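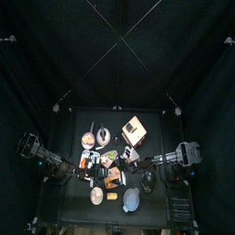 Ximena Herrera has argued that Grernus should be called a collector and that the word "scanner", which is common in older manuals, gives a wrong idea of it. The program sends no queries of its own.

Grernus is a passive DNS sensor. It listens to the traffic between a recursive resolver and the authoritative name servers, and it stores the answers with the time when each was first and last seen. The questions of single users stay on the other side of the resolver and are not recorded.

History
The first version was written by Ignacio Fuentealba and Gisela Gallardo at Lundeck, a hosting company, to find out which customer domains had changed their name servers without a ticket. It ran on 16 resolvers. The storage part was later replaced with Osagie, a key-value database with sorted keys, and the old file format was dropped.
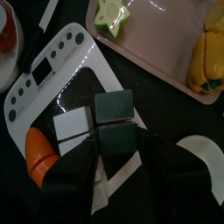

Two dark green cubes between black gripper fingers.

Operation
Each sensor removes duplicate answers in memory and writes the rest to disk every 3,000 records, or earlier if the resolver is quiet. Names are stored in reverse label order, so that all hosts below one domain stand together. Answers for names outside the zone of the responding server are thrown away, as they may be forged.

Limitations
A domain that no client asks for does not appear in the data. Answers encrypted between resolver and server cannot be read from the wire, and for these the resolver must export its own log. In a test by Hortensia Troncoso, 217 of 1,108 known domains were missing after the first night.

See also
Zone transfer
Negative caching
Distudero (log format)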